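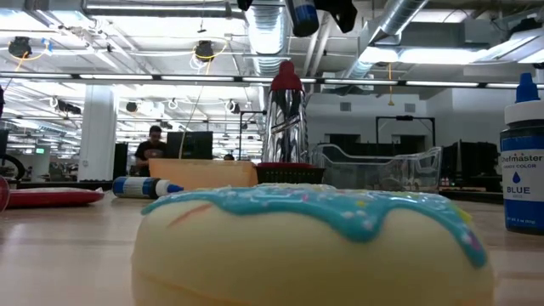

Bench Assistant, Play Food and Decorating Sets (part-time)

Stivutum is hiring a bench assistant for its donut and cake decorating line. The job is in the Zundlow workroom and runs 30 hours a week to start. No baking is involved, apart from the food coloring.

What you will do

You will set up the decorating table at the start of each shift: donuts, squeeze bottles, trays, baskets and bins. You will put everything back in its place between rounds and make a note of anything that has moved, leaked or gone missing. Toy donuts are checked for scratches, marks and weak seams. A small crease goes in the log. An open seam means the piece comes off the table.

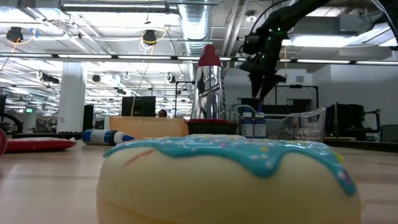

Toy donut with blue icing on the decorating table.

You will also wipe down bottles, keep caps on, and match labels to the stock list. We keep roughly 100 items on the list, and it is updated at the end of each shift.

What we ask for

Steady hands and good color vision. Some of the icing shades are close together. You should be able to stand for most of a 3-hour block and lift a full stock box. Experience in a bakery, a toy shop or a craft store helps but is not required. We will train you on the stock list during your first 7 shifts.

You must be comfortable working at a table with other people nearby. Long hair is tied back and sleeves are rolled up. Please do not wear rings.

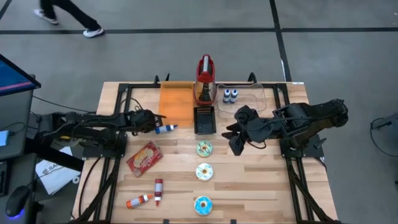 Donuts, bottles and trays laid out on the workbench.

Hours and pay

Shifts are mornings or afternoons, and you can state a preference. Pay is hourly and will be discussed at the interview. Parking is free behind the Kelmendi building. The side entrance has three steps, so tell us if you need to use the front.

How to apply

Send a short letter and the name of one reference to Ifigeneia Fragkou, Stivutum, by Jun 10, 2021. Questions about the work itself go to Rozália Deák in the workroom. People who applied in April do not need to apply again.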